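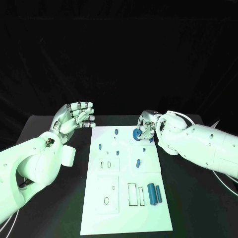

Do I still have to look at the tyres if the van has done nothing but sit on the drive since October? I would have thought they'd be better for the rest, if anything.

I'm afraid you do, and thank you for asking it, as it gives me the chance to put tyres at the top of this year's list, where they belong. Standing still is hard on a caravan tyre. Ours is a Borkusen two-berth, getting on a bit, so some of my comments may not fit yours, but the order should.

SPRING CHECK, TOURING CARAVAN

1. Tyres
Look at the side walls, inside as well as out. Any cracks or bulges and the tyre goes. Pressures cold, spare included.
Comment: last spring the two outer walls looked lovely and the nearside inner one was crazed like an old teapot. Do get down on the ground with a torch, even if your knees complain.

2. Wheel bolts
Tighten to the handbook figure with a proper torque wrench. Check again after your first run out.
Comment: done, all fine.

3. Hitch and breakaway cable
Clean the hitch head, check the wear marker, run the cable through your fingers for fraying.
Comment: cable replaced. It had one broken strand and I wasn't going to argue with it.

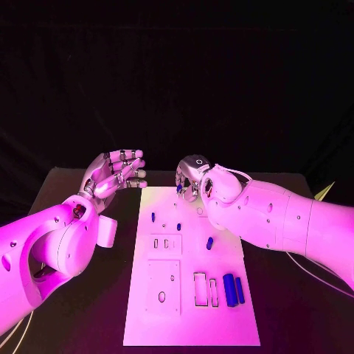
4. Road lights
You'll want a helper at the back for this one. Side lights, brake lights, both indicators, fog light, number plate light.
Comment: offside indicator was slow to wake up. Cleaned the plug pins and it has behaved ever since – I shall try it again before we go to Brullell.

5. Gas
Hose in date, no cracks, clips tight. Drop-out vents in the floor clear of leaves and spiders. Never look for a leak with a flame, please. Leak spray costs very little.
Comment: our hose is 70 cm and still in date, but I've bought the next one. The proper gas test is booked with Lau in February, and I leave the appliances to them.

6. Alarms and extinguisher
Press the button on the smoke alarm and the carbon monoxide alarm, and read the expiry date on each. They do run out.
Comment: carbon monoxide alarm past its date, new one fitted. The 2 kg extinguisher by the door is in the green.
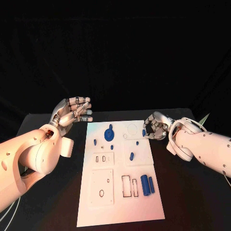 7. Water
Flush the tank and pipes with cleaning fluid, then fresh water until the smell has gone. Look under the sink while the pump is running.
Comment: slight weep at the Brikum tap. Nipped it up, left a sheet of kitchen roll under it overnight, dry in the morning.

8. Damp
Corners, window surrounds, inside the lockers, behind the cushions. Press gently and sniff (I know, but it works).
Comment: a soft patch under the front window, 18 cm long. Marked in pencil to see whether it grows. To be looked at properly before Easter.

9. Steadies and step
Wind down, grease, wind up. Stand on the step with your full weight while holding the grab handle.
Comment: still to do, I ran out of grease.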